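Clirkivcombe Pond Watchers > General > Herons gone already?

qhan_eastshore
Good morning, all! I walked the whole east shore at 6:30 with my coffee (well, most of my coffee, the rest is on my sleeve) and didn't see a single great blue. Usually by August there are at least 2 of them fishing off the beaver lodge, and I look forward to them more than I probably should. The water is way down, the mud is showing all the way out past the old dock posts, and the lily pads are lying flat on it like dropped plates. Has anybody seen them on the Gadari side?

Kayode Dauda
Hello Qianru! We had one on the inlet two evenings ago, standing by the culvert for a good hour while my wife and I ate supper on the porch. I wouldn't say gone. With the water this low the little fish are all bunched up in the channel, and a heron would be silly to stand anywhere else. Ours looked very well fed.

wtian
I respectfully disagree, Kayode, though I do envy you that porch. Low water ought to make the whole east shore easier for them. I think it's the paddleboards. Ever since the launch at Sosis Landing opened up there's been somebody gliding past that lodge from breakfast until dark, and herons can't stand it. My dad used to say you could row past one all day long but you couldn't stand up in the boat. 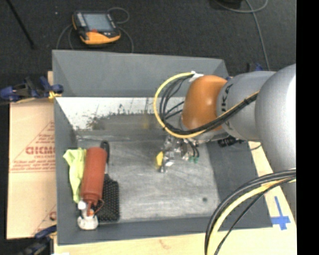 Bin on the table, things over to the left.

Baoshan Guo
Weidong, your dad was right about standing up, but I paddle that stretch most mornings (sitting down, I promise!) and I haven't seen a heron there since the water dropped, busy day or quiet day. I lean toward Kayode's channel idea. The kingfishers have moved down there too, and what a racket they make.

qhan_eastshore
Oh, I had missed the kingfishers and didn't even notice I was missing them! That does make me feel better. Weidong, I'll still give you half a point, it was very loud out there last weekend.

wtian
I'll take the half point. But look at the state of the mud, there are hardly any tracks on it, and we always had tracks.

Baoshan Tang
Tracks bake off fast in this heat, for what it's worth. We need rain, and a lot of it. My fern bed has given up completely and the brook behind Wibisono Road is down to puddles.

Kayode Dauda
Come by the inlet around seven some evening, any of you. There are chairs, and the bugs aren't bad if you sit on the left.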